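Notebook – Stedside school catchment consultation, letters coding

April 27, 2024

Came in to finish the first pass on the paper letters. 104 in the box, all read now. The online form answers are still in Lobo and I haven't touched them.

For anyone picking this up cold: the council asked us to read the letters sent in about moving the catchment line between Stedside and the Clullance estate, and to say what people are worried about and how they put it. We are not asked to say whether the line should move. I have written that on the inside cover as well, after catching myself arguing with a letter in the margin.

Reading order was as they came out of the box. I didn't sort by street first. Last time we sorted by street and I think it made me read the later ones as if they were all the same letter.

Codes used today:
TRAVEL – walking route, buses, the main road crossing
SIBLINGS – one child already in, another about to apply
PROCESS – how the council has gone about it, notice given, meeting times
PLACES – fear of the school being full
HOUSE – bought or rented with the school in mind
TONE-H – hostile towards a named or identifiable person

TRAVEL is doing too much work. It has letters about a four-year-old crossing the main road sitting next to letters about where to park. I have split it into TRAVEL-SAFE and TRAVEL-TIME, starting from the next pass. The ones already done need going back over. Parking goes in TIME for now, which I don't like much.

PROCESS is bigger than I expected and a lot angrier than the rest. Most of these letters aren't against the new line as such. They are cross that the notice went out in the last week of term and that the only meeting was at half past four. Several writers say they would accept a change if it started with new entrants. I have put a star on those, so we can pull them out without another full read.

There is a group of letters with the same middle paragraph, word for word, with a different opening and a different signature. Somebody has clearly passed a template round. Question for the team is whether these count once or each time. My view is that each person who signs has taken the trouble to sign, so each counts as a letter, but the wording should only count once when we talk about the phrases people use. I have marked them T in the top right corner in pencil. Please don't rub these out.
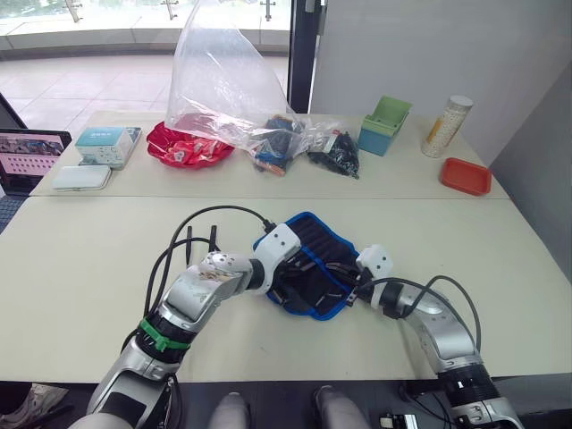
Helmut Hellwig did a blind second read on Thursday, without seeing my codes. We agreed on 70 per cent of them at the first go. That is lower than I would want to report. Going through the differences together, nearly all of it came down to TONE-H. He gives it to any letter that calls the council dishonest. I only gave it where the writer goes for a person, by name or by job title where there is only one of that job.

We settled on this: the council as a body can be called anything and it isn't TONE-H. A named councillor or officer, or the head teacher, and it is. "You people" is not. "Whoever drew this map should be sacked" took us a good while and we have left it as not, with a note. Helmut still thinks it should be.

Two letters go further than rude. I took both out of the pile, copied nothing from them into this book, and put them in the sealed folder in the top drawer. They need to go to the council's contact on Monday under the arrangement we signed. Nothing from them should be quoted in the report, even with the name removed. They still count in the totals under the ordinary codes.

I would be careful with how we write this part up. A reader who only sees the word "threatening" will think the whole box was like that, and it wasn't. Most of the letters are polite, and plenty are dull. One is a very long account of bus timetables with a hand-drawn map, and it's probably the most useful thing in the box.

Lobo: the import of the scanned letters dropped the second page of anything printed on both sides. I found this out by looking for a quote I had read on paper and not finding it. Don't search in Lobo for anything from the paper letters until they have been scanned again. I have told Helmut. The typed codes are all right, as those were put in by hand from the paper.

Other things, in no order:

Rurkari keeps coming up. It is outside the area we were asked about, but if the line moves, the children on the lane there end up nearer to a school they can't apply to. Five letters mention it and none of them are from people who live there. As far as I can see nobody wrote to the households in Rurkari at all. Not ours to fix, but it ought to go in the report under gaps.

HOUSE and SIBLINGS overlap a lot. I double-coded where both were plain. If a writer only hints at having moved for the school, I left HOUSE off.

One letter is in very faint pencil and I couldn't make out the last half page. Coded on the first page only, marked with a question mark.

The ones with no address are kept in. The council's own notice didn't ask for an address, so we can't hold that against anybody.

To do:
Recode TRAVEL
Rescan the double-sided letters and check page counts against the paper
Helmut to take a fresh batch blind with the new TONE-H rule, then compare again
Sealed folder to the council, get a signature for it
Ask whether the June date for the draft still holds now that the second meeting has been put back

Box is back on the middle shelf, key in the usual place.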